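'모든 물건에는 제자리가 있다'는 말을 나는 잘 믿지 않는다. 정리 책마다 첫 장에 이 문장이 나오고, 잡지 부록으로 딸려 오는 점검표에도 나온다. 지난 7월에 3주 동안 다슬리(Dasley)식 정리법이라는 것을 따라 해 보았는데, 거기서도 첫날 과제가 집 안의 물건마다 주소를 정해 주는 일이었다. 숟가락의 주소, 가위의 주소, 고무줄의 주소. 나는 고무줄의 주소에서 막혔다.

고무줄은 부엌에서 쓰고 책상에서도 쓰고 가끔 현관에서도 쓴다. 책에는 가장 자주 쓰는 곳에 두라고 적혀 있었다. 그래서 부엌 서랍에 넣었더니 책상에서 필요할 때마다 부엌까지 가게 되었고, 일주일이 지나자 고무줄은 다시 온 집에 흩어졌다. 게으름 탓이라고 하면 할 말은 없다. 그런데 같은 책을 산 이웃집 식탁도 우리 집 식탁과 별로 다르지 않았다.

튜렉(Tureck)의 수납 상자 안내서는 한술 더 떠서, 식탁 위에는 식사 시간 말고는 아무것도 올려놓지 말라고 한다. 보기에는 좋을 것이다. 하지만 식탁은 집에서 제일 넓고 평평한 곳이고, 손에 든 것을 내려놓기 제일 좋은 높이에 있다. 장 본 것도 우편물도 거기로 간다. 그것을 막겠다는 것은 비 오는 날 처마 밑에 서지 말라는 소리처럼 들린다.

넓은 상판 하나에 얼마나 상관없는 물건들이 모이는지는 굳이 남의 집을 뒤지지 않아도 안다. 케첩병 옆에 수건이 있고, 접시가 있는 자리에 장난감이 있다. 정리 책의 분류대로라면 병은 양념 칸, 수건은 천 칸, 접시는 그릇 칸, 봉제 인형은 아이 방이다.

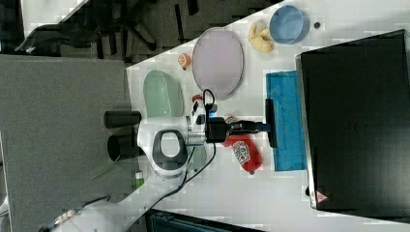 흰 상판 위의 케첩병과 파란 수건, 큰 타원형 접시, 노란 바나나 인형.

이런 상판을 치우라고 하면 사람들은 대개 그릇부터 손을 댄다. 연보라색 접시와 연녹색 타원형 그릇, 얕은 파란 접시를 한데 모은다. 그릇은 그릇끼리 간다는 것을 누구나 알기 때문이다. 여기까지는 나도 불만이 없다. 문제는 남는 것들이다. 바나나 인형은 장난감인가, 장식인가? 수건은 빨아야 하나, 접어서 도로 넣어야 하나? 단추만 한 작고 둥근 것은 또 무엇이고 어디로 가야 하나? 정리법들은 하나같이 이 대목에서 '기타' 상자를 내민다.

나는 '기타' 상자야말로 정리법의 실패를 담아 두는 통이라고 생각한다. 레데스마(Ledesma)라는 잡지의 부록에서는 집집마다 이런 상자를 하나만 두라고 했다. 우리 집에는 그때 이미 여러 개가 있었고, 상자를 열어 보면 애초에 식탁 위에 있던 것들이 그대로 들어 있었다. 식탁에 있을 때는 그래도 눈에 보이기나 했다. 상자로 들어간 뒤로는 건전지를 새로 샀고, 줄자를 새로 샀고, 나중에 둘 다 상자에서 나왔다.

어지러운 게 좋다는 이야기를 하려는 것은 아니다. 케첩병이 눕혀져 있으면 나도 세워 놓고 싶고, 젖은 수건을 음식 옆에 두는 것은 싫다. 밥 먹을 자리는 있어야 한다. 다만 밥 먹을 자리를 만드는 데는 이론이 필요 없다. 팔로 쓱 밀면 된다. 우리 어머니는 평생 그렇게 하셨고 저녁은 늘 제시간에 나왔다.

정리 책을 쓰는 사람들은 물건이 많아서 마음이 복잡하다고 말한다. 그럴 수도 있다. 그런데 내 경우를 보면 마음이 복잡할 때 물건이 쌓였지, 거꾸로인 적은 별로 없었다. 바쁜 달이 지나가면 식탁도 저절로 좀 비었다. 그동안 산 수납 상자만 그대로 남았고, 그 상자를 둘 자리가 마땅치 않아 한동안 식탁 위에 올려 두었다.

카리아(Caria) 문고에서 새 정리 책이 또 나왔다고 한다. 서점에서 앞부분을 조금 읽었다. 첫 장 제목이 '모든 물건에는 제자리가 있다'였다. 저자에게 고무줄을 어디 두느냐고 묻고 싶었는데, 차례를 끝까지 훑어도 고무줄 이야기는 없었다. 책은 도로 꽂아 두고 나왔다.

1999년 4월 27일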